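Bilis Play Kitchen Table Set

Shop > Pretend Play > Kitchens > Tables and tabletop sets

Most play kitchens are built upright, against a wall, so that one child can cook while everyone else queues behind and complains. The Bilis is a flat white tabletop with the kitchen spread across it. You can get at it from any side, and the arguments are at least face to face.

The food and crockery are sized to look right next to each other, which sounds like a small thing until you have met a set where the egg is bigger than the pan. The ketchup bottle is the piece that goes missing first. We sell it singly, in batches of 6, and we are not proud of how many.
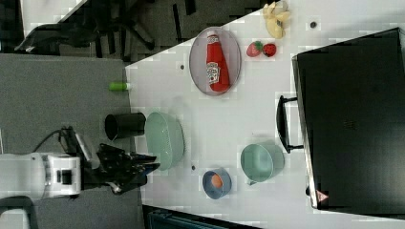
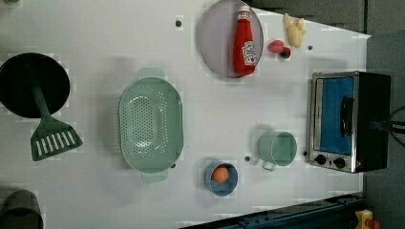
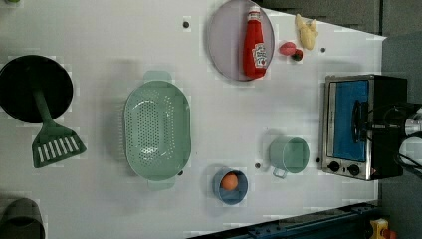 Plates, bowl, ketchup and the rest, on the white top.

Cleaning is a damp cloth and warm water. The pieces are not for the dishwasher, the real oven or the bath, although we have had returns from all three. Please don't use scouring pads on the top — it will forgive felt tip but it holds a grudge about scratches.

Assembly takes 2 adults, or one adult and a great deal of language. The legs are sold separately as the Riddale frame, in low and standing heights. If you already own a Tasix table the Bilis top will sit on it, but it won't lock, and we'd rather you didn't.

Order code: 694
Top length: 1000 mm
Finish: white, matt
Spares: yes, by the piece
Storage crate: Usuga, sold separately

Delivery is to the door and no further. Stairs are between you and the driver.

The old yellow top was discontinued in October and we have no more of it, including the one in the shop window, which is stuck down. Spares for it are still listed under Usuga, for reasons lost in the website.

Page last updated 2018-04-07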